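Stool Project – Final Report
Ratree Nakpan and Jaxon MacLeod, Furniture Design Studio 2

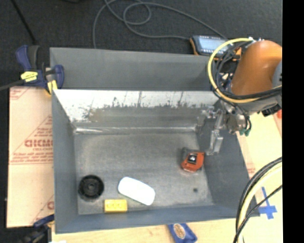 Fig. 1. Grey metal bin, loose parts on the floor of it.

Brief was one stackable stool, flat-packed, under $400 in materials. We picked the Dinar as our starting point – three legs, round seat, no visible screws. Ours is called the Wetutmont. Jaxon's name for it, it stuck.

Research: looked at the Brimetti stools in the Kennedy building foyer. Nice colour, terrible to sit on for a whole lecture. Seat too flat. So we dished ours by 10 mm.

Timber is Tasmanian oak offcuts. Joints are wedged tenons, cut by hand after the jig slipped in January. Lost 2 legs that way. Remade them, slightly fatter, then had to plane all the others to match wich took a whole afternoon.

Finish: hardwax oil, two coats. Third coat went patchy, sanded back.

Problems – rocks a bit on concrete. Stacks to four, not six. Centre wedge split on the second prototype.

Next time: thicker seat blank, better clamps, start the drawings earlier. Drawings and cut list are in the apendix, print job 1487.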